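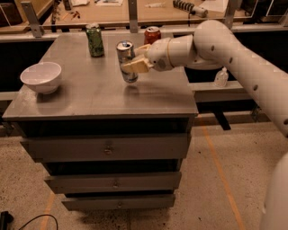

Cans and a bowl on the grey cabinet.

Leena Kallio @leenakallio
Home · Explore · Notifications · Messages

Stundari council has published its tree plan. 4000 saplings by the end of next winter, which is a lovely number, and I've read all 108 pages so you can go and have your tea. 1/7

Page 8 says every ward gets its fair share. The map on the next page gives 500 to Clerach, where you already can't see the houses for the limes, and a hedge to us. 2/7

"Planted" is defined in the glossary as "delivered to ward". I'll let you sit with that one — I had to. 3/7

Watering gets a paragraph. It's the residents. We are "encouraged to adopt" the tree nearest our front door, and I'd like it known that mine is a lamp post. 4/7

Credit where due, Darius Mocanu in the parks office rang me back and was very decent about it. He says the ward figures go back for another look in November. He also says last time they went back they came out the same. 5/7

The bit I do like: no more felling on Drendeck Road without a notice on the trunk first. Roughly half the planes there went before anyone saw a piece of paper. 6/7

Comments close Friday at noon. The form only accepts one ward per person and logs you out if you use an apostrophe. Good luck to the O'Briens. 7/7

31 replies · 94 shares · 212 likes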